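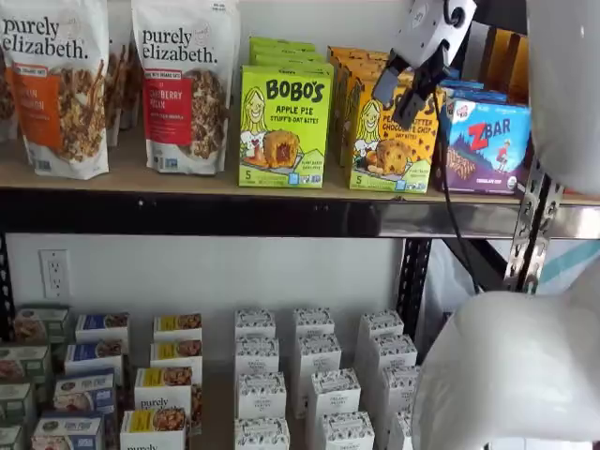
Do twilight drone photos of a listing bring in more showings than plain daytime ones?
Our numbers can't say. The dusk listings were also the pricier ones.

October notes, Wednesday, started 4 p.m.

Went back over the Trellham batch. 103 listings, 13 shot at dusk, and Varela's sales sheet treats those 13 as proof. I don't buy it. Rosaura Cuadros pulled the asking prices and the dusk group sits well above the rest. Asked Varela for their raw showing counts. Still waiting. 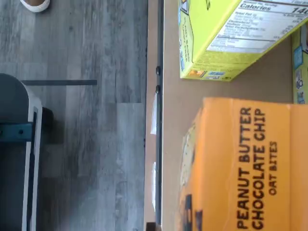 Orange box, peanut butter chocolate chip oat bites.

Flight plan check for the Tundholm lot: 400 ft ceiling in the file, but the roof pass never needs that. Dropped it. Clumis stitched the test set and bent the gutter line again. Their support page blames overlap. I ran it at more overlap and got the same bend.

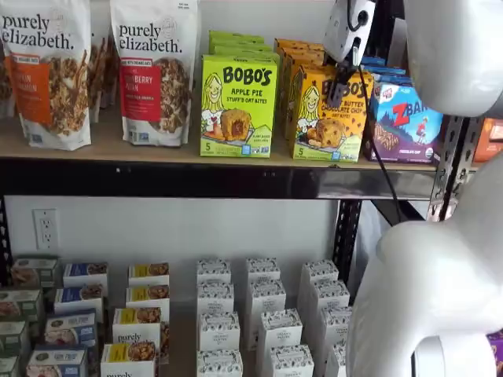

Upper shelf: granola pouches, Bobo's apple pie box.

Battery log: pack 2 landed at 30 percent, earlier than the app promised. Don't trust the app's time left until we repeat it in still air.

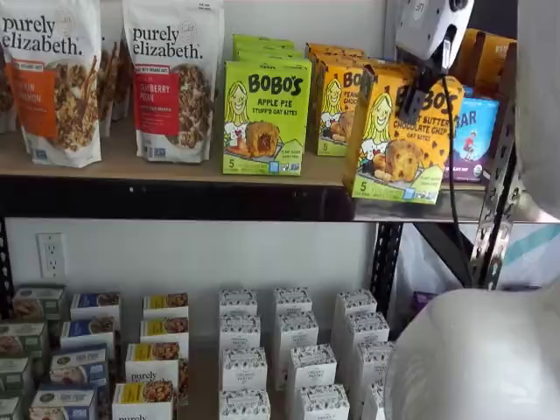

Granola end of the upper shelf.

To do: match dusk and day listings by price, rerun. Ask Rosaura which agents picked dusk and who paid for it.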